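Asking less, more often

Saltura began with a staff survey that went badly. Inmaculada Villanueva was running the personnel office of a food packing company when the yearly questionnaire came back. It had 134 questions. Many people had stopped halfway, and the results took until March to reach the managers, by which time several of the teams had changed.

"We were asking people how they felt and then answering them half a year later," she says. "By then they'd stopped expecting anything."

She left the company and started Saltura with Olga Barrios, a programmer she had known since school. Their service sends staff one short question at the end of a shift. It takes a few seconds to answer and can be skipped. Team leaders see the results for the group, never for one person, and groups with fewer than nine members get no report at all.

The first paying customer was Bustamante, a furniture wholesaler with 110 staff. Today 1,173 people at several firms receive the questions. Barrios says growth has been slower than investors would like, mainly as each new customer wants to talk to its staff first, and she has no wish to hurry that.

What the answers show

Most of what comes back is ordinary. People mention rotas that arrive late, noise, and breaks that get moved. Workload comes up less than Villanueva expected. At Bustamante the lowest scores came from the evening shift, and the cause was a handover meeting that ran over nearly every time. It was moved forward and shortened.

Úna Mulcahy, who manages that shift, was against the service at first. "I thought it would be a complaints box," she says. "Some weeks it is. But I know sooner now when people are tired, and I can swap a few hours around."

Kári Kárason, an occupational psychologist who advises the company, is careful about what it can do. A daily question will not treat burnout, he says, and anyone who is unwell needs a doctor and time off. He also warns that asking without acting makes matters worse. Saltura's contract now says that managers must reply to their team within a fortnight.

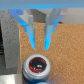
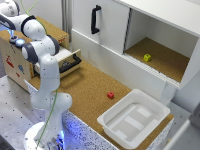
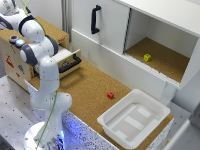
The next step

A second product, Gilis, is being tested with two customers. It gives team leaders short written advice on how to open a conversation with someone who seems under strain. Estíbaliz Marín joined on 02/01/2019 to write the material, after a long spell in workplace mediation. She has thrown out most of the first draft, which she found too cheerful.

Pricing for Gilis has not been settled. Villanueva would like to include it in the ordinary subscription, while Barrios thinks it should be sold separately.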